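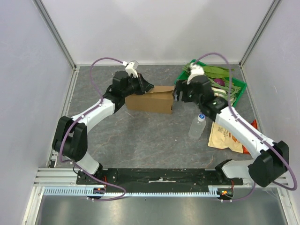 Brown cardboard box and green plastic crate on the grey work surface.

Cardboard or plastic? How I store things in the workshop

I am often asked which is better for a small workshop, the cardboard box or the plastic crate. I use both, but for different jobs.

Cardboard is good for light and dry things: sandpaper, rags, spare gloves. Before I fill a box I put a second strip of tape along the bottom, from one end to the other. Write the contents on the long side, with a thick marker, so you can read it when the box is on the shelf. Never keep cardboard straight on a concrete floor. In October my garage floor is always damp, and I lost a full box of 500 sanding discs this way.

The crate is for heavy things and for everything with oil on it. Wash it with warm water and a little dish soap, then leave it upside down overnight.

For packing, choose a surface with a pale or grey colour - small screws are much easier to find on it. Wipe it first, as grit will scratch the stone pattern with time.

One more thing about size. My shelf is 303 mm deep, and I once bought boxes of 354 mm. They stuck out and I hit them with my elbow all winter. Measure the shelf first, then go to the shop.

Benjamín Painemal, for the Flustdale workshop page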